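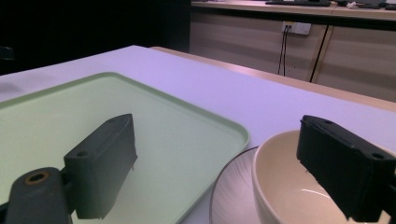
Ruxandra Stanciu
Household Adviser, Clondirholm Residential Services

Search this site Enter keyword Go

Trays, bowls and glass plates: everyday care and safe handling

The following guidance is intended for residents of Clondirholm and for staff who help with meals in the shared kitchens. It replaces the sheet issued with the welcome pack. The advice applies to ordinary tableware in daily use: plastic serving trays, ceramic bowls and clear glass plates of the kind shown on this page. Antique, hand-painted or gilded pieces need different treatment and should be washed separately by their owners.

Setting down and carrying

A shallow tray with a raised rim will stop a bowl from sliding off the edge, but it will not stop the bowl from sliding about inside. Where a smooth tray is to be carried any distance, residents are advised to lay a folded cloth or a sheet of kitchen paper across the base before loading it. Heavier items should go in the middle and lighter ones towards the ends.

A bowl served on a plate is best carried with both hands under the plate, thumbs resting lightly on the rim. Glass against glazed ceramic gives very little grip, and a bowl which seems steady on the table may move as soon as the plate is tilted. A small paper doily or a square of thin cloth between the two will help. Soup and porridge should be filled to no more than two fingers below the rim.

Pale tabletops mark easily. Trays should be lifted into place and lifted away again, never pushed or dragged. Grit caught underneath a tray is the usual cause of the fine grey scratches reported to this office, and once made they cannot be polished out.

Washing plastic trays

Plastic trays should be washed by hand in warm water with a little washing-up liquid and a soft cloth. Scouring pads dull the surface, and a dulled surface holds tea stains. Particular attention should be paid to the corner where the base meets the rim. An old soft toothbrush reaches this well.

For tea and tomato stains, mix bicarbonate of soda with enough water to make a paste, spread it over the mark and leave it for 15 minutes. Rinse and repeat if required. Bleach is not recommended for coloured trays. Residents who have tried it report a chalky patch where the stain used to be.

Many plastic trays may not be put in the dishwasher. The underside should be checked for a symbol, and where there is none the tray should be treated as unsuitable. A tray that has warped will rock on a flat table and should be withdrawn from use for hot drinks - it may still serve well under plant pots or in a drawer.

Ceramic bowls

Light-coloured glazes show grey lines left by metal spoons. These are deposits of metal and can usually be removed with a damp cloth and a small amount of cream cleaner, rubbed gently in circles and rinsed thoroughly. Test the cleaner on the foot of the bowl first.

Bowls should be inspected from time to time for chips and fine cracks. A chip on the rim is a risk to the mouth, and a crack in the glaze will hold food. Such bowls should not be used for eating. They may be placed in the box marked "Not for food" by the door of the ground-floor kitchen, from which anyone may take them for sewing pins, keys and similar uses.

The unglazed ring beneath many bowls is rough enough to scratch glass. Residents can check by drawing a fingertip around it. If it catches, place a cloth between bowl and plate whenever the two are stored or used together.

Clear glass plates

Glass plates should be washed first, while the water is clean, and rinsed in water of much the same warmth. A glass plate taken from a cold cupboard should never receive a dish straight from the oven. Where cloudiness is caused by hard water, wiping with white vinegar and rinsing will generally clear it. If the cloudiness remains, the surface has been worn by repeated machine washing and no household remedy will restore it.

Drying is best done with a linen or lint-free cloth kept for that purpose only. The tea towels supplied by Hivis are suitable after two or three washes - before that they leave fluff.

Storage

Trays keep their shape best when stored upright, like books, in a narrow space beside the cooker or between the fridge and the wall. They should not touch the side of the cooker. Plates may be stacked with paper between them, to a limit of nine in any one pile. Bowls should be stacked no more than four high.

The cupboards in the Lapiņa wing have shallower shelves than those elsewhere in the building, and the larger trays will not allow the doors to close. Residents there may use the rack in room 17. Items left in the rack should be labelled with a flat number.

The next exchange of surplus tableware will take place in November. Clean and undamaged items only, please.

Comments (4)

Flat9_Marit
The bicarbonate paste worked on my tray, though I had to do it three times. The vinegar made no difference to my plates, so I suppose they are past it.

Rasmus Žukauskas
May I add that cork drawer liner, cut to size, is better than a folded cloth inside a tray. It can be wiped, and it stays put. I buy mine from Flullis, by the roll.

teapot543
Does the limit of four bowls apply to the small dessert ones as well? Our shelf is very low but quite wide.

Ruxandra Stanciu
Small dessert bowls may be stacked six high, provided that they sit squarely in one another. Thank you to Mr Žukauskas for the suggestion regarding cork, which will be added to the printed sheet.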